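Guidance notes for flower and glass tasks: what goes in the rules?

Biwott
I've been asked to rewrite our house rules for two-arm table work. The old ones were written for blocks and plastic cups and are one page long. We now do stems into glass vases, and half the rules don't fit. I've got a draft and would like people to pick holes in it before it goes on the wall.

Draft so far:
1. Anyone not driving stays outside the floor tape while the arms are powered.
2. Check every vase for chips before the session. Chipped ones go in the glass bin.
3. Vases start empty and upright. Stems start flat on the table.
4. One arm in the vase area at a time.
5. Cables clear of the elbows before power on.
6. If glass breaks, both arms off at the switch, then gloves, then brush.
7. Reset the table the same way each time and sign the sheet.

Rule 4 is the one I expect arguments about.

Odum
You expected right. Rule 4 is too strict. If one arm can't steady the vase while the other puts the stem in, you may as well have one arm. A tall narrow-necked vase with a heavy flower head leaning out of it will go over sooner or later.

I'd write it as: two arms may be in the vase area if one of them is holding still.

Jasen
Disagree with Odum. "Holding still" depends on the person driving, and people twitch. We had the same wording in October and lost 2 vases under it. Neither was dropped. Both were knocked by the arm that was meant to be still, when the operator shifted in the chair.

If you want a steadying arm, make it a separate task with its own sheet and a slower speed limit.

Odum
Two vases is not a lot of vases.

Jasen
It is when you're the one picking bits out of the plank seams.

Biwott
Might help to have something to look at. Same table in both.

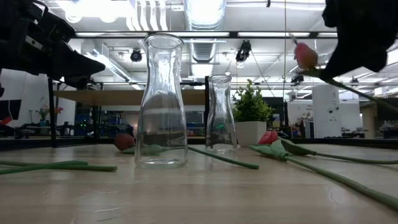
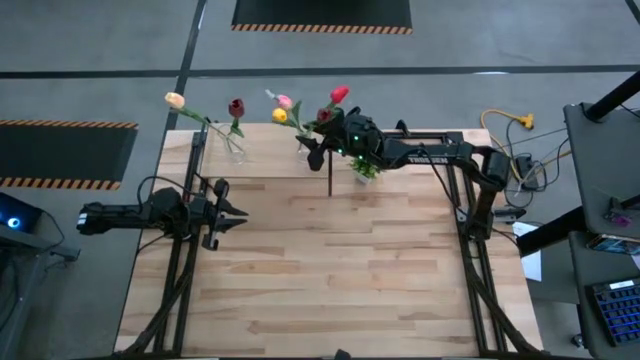
My other question is rule 3. Do you lay the stems all one way, or let them fall how they like? I had "all heads facing left" in an earlier draft and took it out.

Tellow
Leave it out. If they're always laid the same way you'll get very good at that one layout and nothing else. What I would put in is a rule that no stem may lie under or against a vase at the start. When the gripper lifts a stem that's trapped behind the glass, it brings the glass with it.

Odum
But that's a real situation. Stems do end up behind vases. If the rules forbid it you never practise it.

Tellow
Then practise it on purpose and write down that you did. My objection is to it happening by accident and going into the same pile as everything else.

Musyoka Muli
Coming at this from the safety side. I do site checks and most of what I find has nothing to do with the arms.

Rule 1 is fine but say what "powered" means. Does it include paused? In my view it should. A paused arm can start again.

Rule 5 should cover the floor as well. Extension leads and power bricks should be off the walking route and fixed down or in a cover. Everybody writes rules for the tabletop and then trips on the way to the desk.

Rule 6, please add eye protection. Glass on a hard table travels further than you think. Also say who does the sweeping. If it's "someone", it won't get done.

And add a rule for the end of the session: arms parked, power off, vases off the table. I've seen glass left out overnight next to a parked arm and the first start-up in the morning swept it straight off.

Biwott
All good, thanks. On paused, I'd assumed it counted but it isn't written anywhere. Will fix. Sweeping is going to be the operator's job.

Jasen
Can I ask about grip force? You don't mention it at all. Our sheet has a stem setting, 25 on the dial, and a glass setting, and you have to say which you're on before you start. The number only means something on our controller so don't copy it, but the saying it out loud part works well.

Biwott
We don't have a separate glass setting as no one has been lifting the vases. If I allow the steadying arm we'd need one.

Odum
That's a fair point and I'd accept it. Steadying allowed, glass setting on, called out first.

Jasen
And the slower speed.

Odum
Fine, and the slower speed. I still think you're fussing. In 99 goes out of 100 the vase just stands there.

Jasen
And you do a hundred goes before lunch.

Tellow
One for the list: what counts as finished? We had two operators marking the same thing differently. One said the stem was in once it was past the rim. The other wanted it touching the bottom and the gripper fully clear. Pick one and put it on the sheet.

Biwott
Gripper open and clear, stem staying in by itself. I don't mind whether it touches the bottom, as some of the longer ones lean.

Revised version, 3/3/18:

1. No one but the operator inside the tape while arms are powered. Paused counts as powered.
2. Check vases for chips.
3. Vases start empty and upright. Stems flat, none touching glass, unless the sheet says otherwise.
4. One arm in the vase area. Second arm only for steadying, at the slow setting, on the glass grip, called out first.
5. Cables clear of the elbows. Floor leads off the walkway and covered.
6. Breakage: both arms off, eye protection, gloves, brush. The operator sweeps.
7. A stem is done when the gripper is open and clear and the stem stays in.
8. Reset, sign the sheet.
9. End of session: park, power off, glass away.

Musyoka Muli
Put the eye protection on a hook by the table or rule 6 won't be followed. Otherwise I'd pass that.

Odum
Still don't like 4 but I can work with it.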